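Orimel Bench Arm – Build and Set-up Guide
Section 5: Plate handling

Before you start this section, the arm must be bolted down, homed and passing the joint check in Section 4. If the joint check still reports code 26, go back and redo the wrist alignment. The plate routine will load with that code showing, but the wrist angle will be wrong every time.

5.1 Preparing the table

1. Clear the table down to what you need for the task.

2. Lay a tablecloth or mat and tape it under the table edge. Pull it tight. Folds under the rack will tilt it, and the taught positions will no longer match.

3. Set the dish rack on the side of the table away from the arm base, with the long rail facing you. A wire rack with a slotted drainer tray works best.

4. Mark the corners of the rack with white tape so that you can put it back in the same place after cleaning.

Note: The Penner rack file in the software has slot spacing already entered. For any other rack, measure the slots yourself and type the values into the Rack tab.

5.2 Routing the gripper cable

1. Plug the cable into the connector on top of the gripper. It fits one way only.

2. Leave a loop between the connector and the first clip on the forearm. The loop should measure 200 mm with the wrist at zero.

3. Turn the wrist by hand through its full range with the power off. The cable must not pull tight or wrap around the joint.

4. Check the same loop again with the gripper held over the rack. A long loop can catch on the back rail – shorten it a little at a time at the forearm clip.

CAUTION: Do not tape the cable to the gripper fingers. Tape leaves residue on the pads, and plates will slip.

5.3 Setting the grip

1. Open the Skarnach control panel and choose Gripper, then Thin Rim.

2. Set the closing force to 500. The units are internal to the driver and do not convert to newtons.

3. Hold a plate upright between the fingers and press Close. Keep your other hand under the plate.

4. Let go slowly. If the plate turns in the grip, raise the force by one step and try again.

5. Move the arm to the Hold position. The plate should hang just above the cloth without touching it. 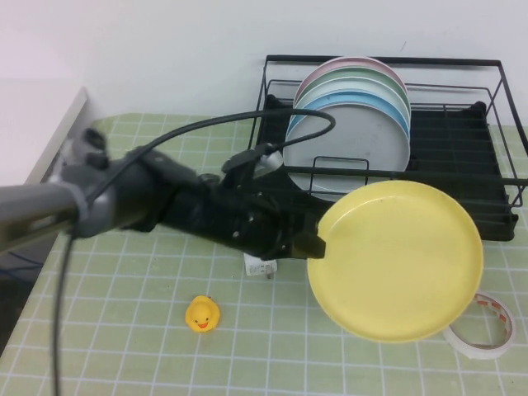 6. Press Save Grip. The panel shows the stored force and the finger gap.

CAUTION: Use plastic plates until you have finished Section 6. Keep your fingers out of the space between the plate and the rack whenever the motors are on.

5.4 Teaching the rack slots

1. Put plates in the first few slots by hand, leaving the next slot free.

2. Jog the arm until the held plate is above the free slot, then lower it at speed 200 or less.

3. Press Teach when the lower rim sits in the slot. Open the gripper and back away along the same line.

4. Repeat for each slot you plan to use. Slots next to the rack's end rail may be out of reach with the short forearm.

5. Save the file under a new name. The default file is overwritten when the firmware updates.

Note: Firmware 1705 and later can fill in the middle slots from the first and last. Check each one at low speed before you rely on it.

Replacement finger pads and cable clips are listed under Sedholm parts in Appendix B.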